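Gateleck Beads: your questions about bracelets and their boxes

How should I store beaded bracelets?
Flat, and out of direct sun. Any shallow box will do, and the one your bracelet came in is fine if you only own a few. Hanging them on a hook stretches the elastic over time.

Can I keep several in the same box?
Yes, but put anything with cord or loose strings in a small bag of its own. Thin strings work their way round other strands and can take ages to free.

Mine are already in a heap. Where do I start?
Tip everything out on a bed or table with a plain or pale cloth over it. Lift off whatever is on top first and lay each piece down as an open loop. Don't pull on a string until you can see both ends of it. 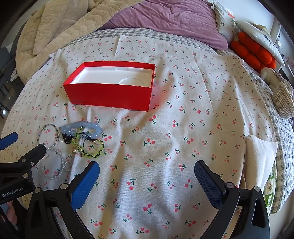

Beaded bracelets and an open red box on a cherry-print cloth.

Fine silvery pieces are easy to miss on white fabric, so run a hand over the cloth before you shake it out.

How do I clean the beads?
Wipe them with a soft, barely damp cloth and leave them to dry overnight. Don't soak anything strung on cord. Charms should be wiped dry straight away.

Should I wear them in the shower?
No. Soap dulls the beads and weakens elastic.

My bracelet has snapped. Can you restring it?
Usually. Put every bead you can find in an envelope and post it to Clem Ormsby at our Cemham workshop, with a note of your wrist size. We can't match beads from other makers, so a restrung bracelet may come back slightly shorter.

Do you sell the boxes separately?
Yes, the red box is item 1737. Trays are not sold on their own.

What if I want a different length?
Quote item 3262 when you order and give the length in centimetres. Made-to-measure bracelets can't be returned unless they are faulty. Orders for Christmas need to reach us by the first week of December.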